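Print this story | E-mail this story

The Pen Test

By the third gripper Wing-yan Mok had stopped sitting down between runs. She stood at the green tiles with her sleeves pushed up, and every time the arm swung over she leaned with it, like somebody bowling.

"Fisus was too strong," she told the empty lab (it was past nine, everyone sensible had gone home). "Stonier was too shy. Come on, Minhas."

The Fisus had squeezed a marker so hard it shot off the bench and rolled under the radiator. She had loved that! She'd written it up in capitals. The Stonier closed on each pen as if asking permission, and let go halfway to the cup, 20 times in a row, with beautiful manners.

Minhas had two plain black fingers and a wrist camera the size of a sugar cube. She typed in run 665, hit the key and ran around to the screen to watch what the wrist saw, the tiles streaming by on a slant and then the pens, all in a smear, coming up fast.

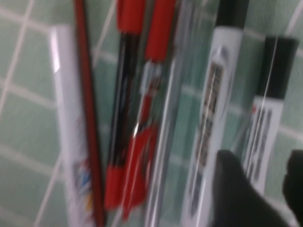

Run 666

The clear one was the one she cared about. Markers were easy, markers had caps and fat white sides, but a see-through pen on tile was nearly a rumor. The old controller, Notance, had never found it, and she had given Notance most of the winter.

The fingers came down and stopped. They drifted left a little, and her hand drifted left too, in the air, helping.

Then they shut, and the arm rose, and something thin and bright was hanging there with the lamp in it.

Wing-yan yelled so loudly that the guard came up from the second floor. She made him watch the next four.

14 comments | 31 shares

© 2019 | Contact the editors | Back to top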